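Golomport Green Cutting and Layout Mat
Supplied by Kokemska for teaching rooms, craft departments and shared workshops

The Golomport mat protects a table or low bench during cutting, measuring and sorting work. It is supplied flat and should be stored flat. Orders placed before July 2022 were filled with the earlier version, which remains suitable for use with all Duan rulers. 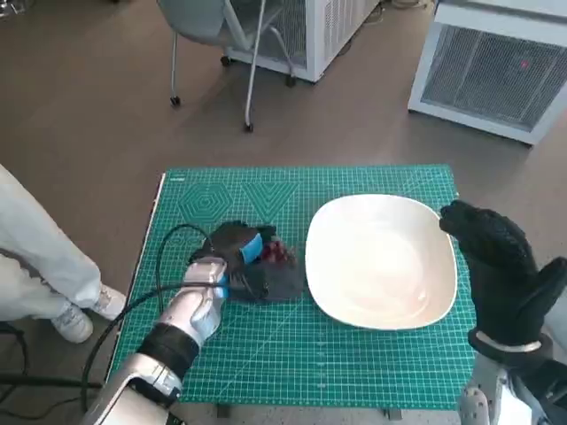
The surface is intended for light blades and for general layout work. Users who need to set out a bowl, a dish or a tray in the same position each time will find the printed markings helpful. A fine grid covers the green surface, with a scale along the edges, diagonal guide lines, and nested hexagons and triangles for those cutting regular shapes. A large white bowl with a rounded-square outline can stand on the right half and leave the guides to its left in clear view.

Each mat is inspected before dispatch. The standard carton holds 2 mats, and schools may order by the pallet of 40 cartons. Replacement is offered within 31 days of delivery where the printing is found to be faulty.

Use with food and tableware

The mat may be used beneath plates, bowls and fruit during table-setting and sorting exercises. It is not sold as a chopping board, and food that is to be eaten should be kept in a dish or on a plate.

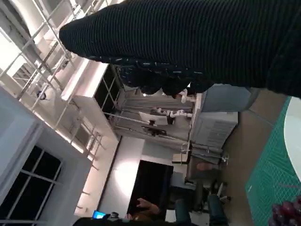
Liesl Gisler writes that her department has kept the same mats through two school years and would welcome a larger size, as four pupils working at one table soon run out of grid. She adds that grape juice came off with a damp cloth when it was dealt with the same day.

A larger size is under consideration and will be announced in November. Until then, two mats may be placed edge to edge and held with Vuton corner clips, sold separately.

Care

Wipe with lukewarm water and a little washing-up liquid. Soft fruit should be lifted away before the mat is wiped. 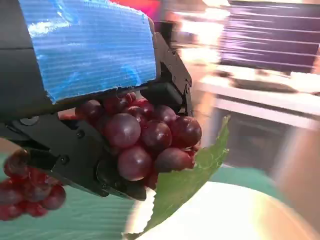 Scouring powder and stiff brushes will wear the printed lines and should be avoided. Mats must be kept away from radiators and direct sunlight. Item number 400. Enquiries concerning school orders should be addressed to Boyang Cui at Kokemska.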